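About Tulbridge Play Rooms

Tulbridge is a small preschool in Cindstead for children aged two to five. Inès Hamel opened it in a former shoe shop, and it now has four rooms and a fenced yard. Roy Stockdale runs the office and answers most of the phone calls.

Pretend play takes up a large part of our morning. Children cook, serve, set the table and put everything back, and they pick up a lot of new words along the way. The play kitchen is where most new children go first.

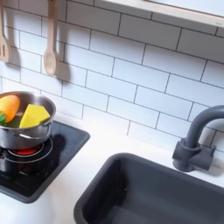

Carrot in the pot, spoon and spatula hanging by the tiles.

Hanna Dovhaniuk leads the kitchen corner. She keeps the toy food in shallow bins so children can see what there is, and she changes the menu every few weeks. Soup was the theme for all of October. Pots and utensils each have a set place – the children learn these quickly and will correct an adult who gets it wrong.
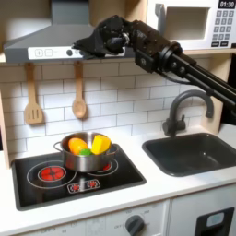 Cleanup starts at the end of free play. Food goes back first, then dishes, and the counter gets wiped last. Melaniia Maksymiv washes the toys on Friday afternoons and sets aside anything cracked or loose for repair.

We take up to 27 children a day. Families are welcome to visit before they apply. Our next open house is Sat 30 November, and Roy can also arrange a weekday visit by phone. Please bring your child along, and indoor shoes if you have them.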